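Julura open day at the Cotgate site this afternoon. Notes as I go. 1/6

Trygve Björklund gave the intro. Their dataset, Gitevent, stands at 3329 recorded episodes of small household tasks. Target for June is 100 more per task. 2/6

No arm involved at this stage. People do the task with hand-held grippers and the policy is trained on the recordings. The arm work is done by the Amundsen group upstairs, which was not on the tour. 3/6

Asked about calibration. They redo it every 16 episodes. Björklund thinks that is too often, his colleagues disagree. 4/6

Table task, from the demo room: 5/6

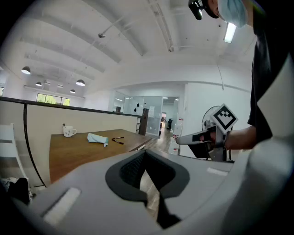 Hand-held grippers, one with a square printed marker on top. Mug, cloth and pens on the table.

Finger pads have a textured inner face. I asked how long a pair lasts and got three different answers. Slides to follow if they send them. 6/6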